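Presupuesto para el segundo puesto de trabajo: lo que compramos y lo que dejamos para después

Llevo desde julio con la hoja de gastos abierta y por fin la he cerrado.
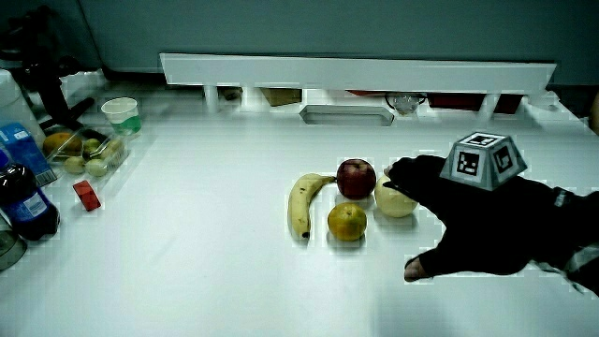
¿Cuánto hay que reservar para lo que no es el brazo?

En nuestro caso, el 47 por ciento del total. El brazo se llevó algo más de la mitad y el resto se fue en mesa, cámaras, guantes, marcadores, cableado, luz y material para manipular. Cuando hice el primer presupuesto había puesto un 26 por ciento para todo eso y me quedé muy corto.

El error vino de copiar la hoja del primer puesto. Aquel lo montamos en Prellatport con cosas que ya teníamos, así que la mesa figuraba a cero y las cámaras también. En el segundo hubo que comprarlo todo y las partidas pequeñas fueron apareciendo una a una.

Pedimos oferta a Soler, a Sirno y a Zotetti. Soler era la más barata en el brazo pero no incluía el controlador en el precio de portada, y sumándolo quedaba por encima de Sirno. Zotetti tardó 31 días en contestar. Al final compramos a Sirno, con la garantía ampliada, que me parecía cara y que Parviz Kordestani insistió en incluir. Él hace el mantenimiento, así que le hice caso.

Los guantes con marcador merecen línea propia. Se gastan. Las caras impresas hay que cambiarlas en cuanto se rayan, porque la cámara deja de leer bien el patrón, y el soporte del dorso de la mano también acaba cediendo por los tornillos. Yo había contado un guante por persona. Ahora cuento 3, y los soportes los pedimos en lote – sale mejor que imprimirlos sueltos cada vez que se rompe uno.

Con la mesa dudamos bastante. Demetrio Iglesias quería una gris mate para evitar reflejos y yo prefería blanca, que es la que tenemos en el otro puesto. Ganó la blanca por no cambiar dos cosas a la vez. Lo que sí añadí fue dinero para luz difusa, que en la primera hoja no estaba.

Otra partida que no existía es la comida. Trabajamos con fruta de verdad, plátanos, manzanas, cítricos, y hay que reponerla cada semana. Los martes alguien pasa por el mercado y trae el tique. Son unos 20 euros por compra, poca cosa, pero multiplicado por un año ya es un cable y medio de los buenos. La fruta de plástico la probamos y la descartamos por el peso.

Para el año que viene quedan pendientes la segunda pinza y un armario con llave para los guantes. La pinza depende de si Sirno mantiene el precio de la oferta. El armario lo miraré de segunda mano.

Si alguien está haciendo una hoja parecida, le paso la mía sin los precios – los de la oferta no los puedo publicar. Las partidas sí, y creo que es lo que más falta hace al empezar.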